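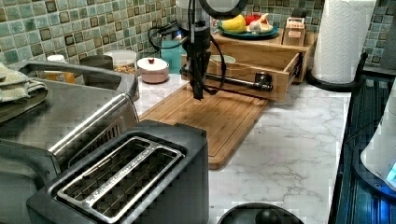

Kitchen station at the Imlow open day, arm over the cutting board, drawer open with the green bowl in it.

Back from Imlow, typing this on the train before I forget it all. Open day, 16 September 2021, doors at 9. Question I went in with: can any of these things do a chore in my house yet? Short answer, some chores, slowly, if you don't move the toaster.

Kitchen first. Proper counter, toaster oven, paper towels, the lot. Looks more lived in than my place. Mireille Issa runs that station and she was good, no sales talk. Job of the morning was the drawer. Pull it open, bowl out, bowl onto the board, drawer shut. I watched 5 tries. Three clean. One time it let go of the handle halfway and just hung there thinking. One time the bowl came out fine but the drawer stayed open, and Mireille shut it with her hip.

Timed one of the good ones on my phone, 61 seconds. My kid does it in four. But my kid doesn't do it when asked, so.

Asked about the garlic. Can it peel? No. Can it pick it up? "Mostly." The papery skin slides off in the fingers and then it's holding skin and no garlic. Fruit is easier, she said, bananas depend on which way they're lying.

Then the shop floor side, Caltik and Sugden sharing one hall. Caltik had shelf restocking, boxes only, nothing in bags. Quick enough that I'd believe it on a night shift. Sugden was folding towels. Around 35 people crowded round that one, couldn't see much. Corners were neater then I expected, pile was crooked.

Carla Abou Jaoude from Flillano gave the lunch talk. Her line was that shops will get there well before homes. Shelves stay put, kitchens dont. Somebody asked for a year and she wouldn't give one. Fair enough. Sandwiches ran out.

Would I buy one? Not for the kitchen. I'd hire the box stacker tommorow. Next open day is in December, they want to have a dishwasher going by then. Will try to get up for it, parking is terrible so take the train.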